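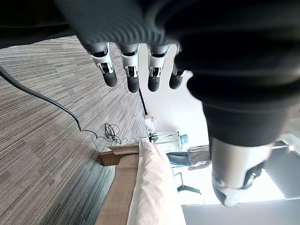 Can a robot do the chores yet?

It can do a few of them, slowly, in a room it has met before, with a graduate student close enough to catch the glassware. Folding a towel is within reach. Getting the towel out from behind the dryer is still your job.

Course project report, Wikwood Polytechnic
Intro to Automation, section 2

What we set out to do

Our group picked chores because all four of us live in the same apartment and none of us were doing them. The assignment asked for "a realistic estimate of readiness in a chosen sector." We split the sector in two: things people do at home, and things people get paid to do in the back of a store. Then we read what we could find, ran our own trials, and argued about the grading scale for most of November.

Our trials used the department's arm, which runs on a control package called Tzanetos. The package is good. The manual was written by someone who hates readers.

How we scored

A chore got a pass if the machine finished it without a human touching anything. It got a "sort of" if we had to nudge an object back into reach. Everything else was a fail, including the time it put the sponge away very neatly in the wrong room of our pretend kitchen.

We logged 2,806 attempts over the semester. Of those, 1,512 were passes. Before anyone gets excited, most of the passes came from moving a plastic cup from one spot to another spot, which we repeated far more than we should have because it worked and we were tired.

Home chores

Cups, bowls and blocks were fine. Cloth was miserable. A shirt has no fixed shape, and the grasp planner wants one. Our best shirt fold took 17 minutes and produced something my mother would have refolded without comment.

Cords and cables belong in the same category as shirts, only thinner. Any real room has them running along the baseboard and heaping up near the outlets, and a person tidying up just scoops the pile. For the arm, a pile of cable is one object, then three, then one again. We dropped cable sorting after two sessions and moved it to "future work," where it has plenty of company.

Cardboard boxes were a surprise in the good direction. Closing a flap is a push in one direction and the box mostly helps. Opening one that's been taped is a different project and should get its own grade.

Shop-floor chores

We visited Grundel, a hardware store near campus that let us watch the stockroom and copy down the task list. Shelving identical boxes looked doable today. Facing shelves, meaning pulling everything forward so it looks full, looked doable if every item is rigid and nobody has hidden a bag of birdseed behind the paint.

Returns looked hopeless. A returned item shows up in a grocery bag with half its parts and a story. The clerk sorts it out in a few seconds. We couldn't even write down what the clerk was doing well enough to program it, and we got marked down in the proposal for trying.

Cost

We used the Nunberg spreadsheet from class to compare an arm with a part-time worker. At our measured speeds the arm loses badly. Raise its success rate on mixed items to 69 percent and it still loses, since a person has to come by and deal with the rest, and that person would like to be paid too.

Problems with our method

The cup thing, already confessed. Also, we reset the objects by hand between attempts, and we got better at putting them where the arm liked them. By December we were basically trained staff. A fairer test would have a stranger do the resets, ideally one who doesn't care about our grade.

We also never tested anything wet. The lab has a rule about that and the rule has a history.

What we'd do next

Fewer cups, more laundry. We'd also like to try the same tasks with different hands, keeping the software the same, to see how much of the trouble is in the fingers and how much is in the planning. Our guess is planning, but two of us voted for fingers and want that on the record.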